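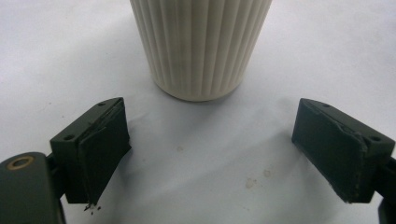
Ribbed cup on a white surface.

Verska commissions port slewing crane at Stokport

Verska has handed over a rail-mounted slewing crane to the bulk terminal at Stokport. The crane will unload grain and fertiliser from coastal vessels at the east quay. It has a rated load of 23 tonnes in grab duty and a maximum working radius of 35 metres.

The portal and boom are welded box sections, shot-blasted before painting. Hoisting, luffing and slewing are driven by separate frequency-controlled motors. Power is taken from the quay supply through a cable reel, with a 3,000 V feed stepped down on board. Load and wind speed are shown in the cab, and travel is locked when the wind limit is reached.
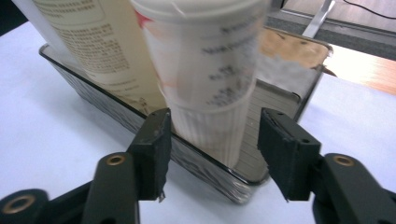 Lidded cup and printed tube in a clear tray.

"The old crane rail was kept, so wheel loads had to stay within the existing limits," said Hanan Issa, project engineer at Verska. "We used a wider bogie spacing to achieve this."

Load testing was completed in November. Operator training is being given by Hourani, which also holds the maintenance contract. Fares Darwish, terminal manager, said the crane would handle up to 1,067 tonnes per shift.

Spare ropes, brake linings and a second grab are stored on site. Technical data sheets are available on request from the Verska sales office.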